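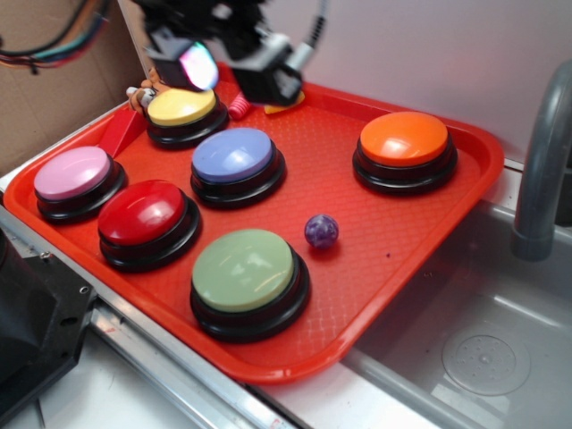 Scoring language-conditioned policies by attempt and by contact

Success rate on its own hides most of what a language-conditioned policy gets wrong. This page sets out the two-stage scoring used in the Tinow button task, so that results from different labs can be compared.

What you need

A trained checkpoint, the Tinow prompt file, and six push buttons that differ in cap colour and otherwise share one shape. Scatter the buttons on a tray with a few small distractor objects among them. Avoid a regular grid – policies learn slot positions quickly, and the colour word then carries no information.

Step 1. Fix the layout

Place the buttons by hand and save a reference still from the fixed camera. Overlay it on the live view before each block. Re-seat any button that has drifted.

Step 2. Run the prompts

Run 40 prompts per layout, in shuffled order. Each prompt names one colour. Start the arm from the same home pose every time and end the episode at first contact or at timeout.

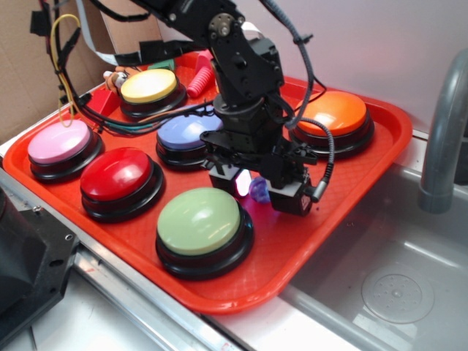 Figure 2. Gripper low over the tray, between the lavender-blue, green and orange buttons. A small purple distractor lies beside it.

Step 3. Score the approach

Take the gripper position at its lowest point before contact and assign it to the nearest button centre. This is the attempt label. If two buttons are equally near, record "ambiguous" and do not guess from the prompt.

Step 4. Score the contact

Record which cap was touched, if any. A correct attempt with no contact is a control error. Contact with the wrong cap after a correct attempt is also a control error. A wrong attempt is a grounding error, whatever happens afterwards.

Step 5. Report

Give both error rates per colour, with intervals from 1000 bootstrap resamples taken over layouts. Resampling over episodes makes the intervals too narrow.

Scoring script maintained by Anitha Murthy and Gilmar Holanda. Last revised 31st October.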